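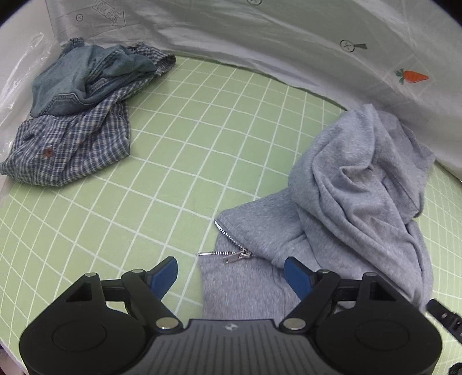
*Una sudadera gris con cremallera, una camisa de cuadros y una prenda vaquera.*

# «La tabla blanda perdona, pero también te engaña»

Thandeka Ngubane lleva media vida encima de una tabla de snowboard y los últimos inviernos los ha pasado probando tablas ajenas. La llamé en febrero, a las siete de la tarde, cuando ella acababa de cenar. Me pidió que habláramos de fijaciones y botas, porque de las tablas, dice, ya se escribe bastante.

Empezamos por la flexibilidad. Muchas personas compran la fijación más rígida que pueden pagar, y le pregunté si hacen bien. «Depende de los tobillos y de la nieve que uno encuentra», contesta. «Yo usé durante dos temporadas una Stavska muy dura y terminaba el día con las piernas destruidas. Después pasé a una Cergate de dureza media y volví a disfrutar.»

La Cergate es la fijación que ella recomienda a casi todos sus alumnos. Le gusta el respaldo, que es bajo y un poco girado hacia fuera, y le gusta menos la correa de la puntera, que se mueve de su sitio en los días de mucho frío. «Hay que apretarla otra vez en el telesilla. No es grave, pero yo lo digo siempre, para que después no me llamen enfadados.»

Sobre las botas es más severa. Ella calza unas Vurano desde hace años y las cambia cuando el botín interior pierde la forma. En la tienda donde trabaja con Thabiso Nkosi ve cada semana a gente con un número de más. «El dedo gordo tiene que tocar la punta cuando estás de pie y separarse un poco cuando doblas las rodillas. Si el talón sube, ninguna fijación lo va a arreglar.» Thabiso moldea los botines con calor y ella hace esperar al cliente 30 minutos con las botas puestas antes de cobrar – algunos protestan, pero se quedan.

Quise saber también cómo prueba el material. Lo hace siempre en la misma estación, con la cima a 2.974 metros, y empieza por una pista azul larga que conoce de memoria. «La primera bajada no la cuento. La segunda la hago despacio y la tercera con cantos, y allí empiezo a tener una opinión.» Nunca prueba botas y fijaciones nuevas en el mismo día.

De los precios habla con menos ganas. Las Baloyi de gama alta le parecen buenas, sobre todo en nieve polvo, pero no las compraría. «Con 185 euros encuentras una fijación de la temporada pasada que te dura muchos inviernos. La diferencia la gastaría en el forfait.»

Le pregunté por la tabla blanda que tanto se recomienda a los principiantes. «La tabla blanda perdona, pero también te engaña», dice. «Con ella giras aunque estés mal colocado. El día que subes a una más seria, descubres que no sabías apoyar el pie de atrás.» Ella misma empezó con una prestada de su amiga Palesa Van der Merwe, demasiado corta y con los cantos oxidados, y todavía la guarda.

Para marzo quiere probar el nuevo modelo de Stavska, esta vez en la versión media, y ya ha pedido la talla M.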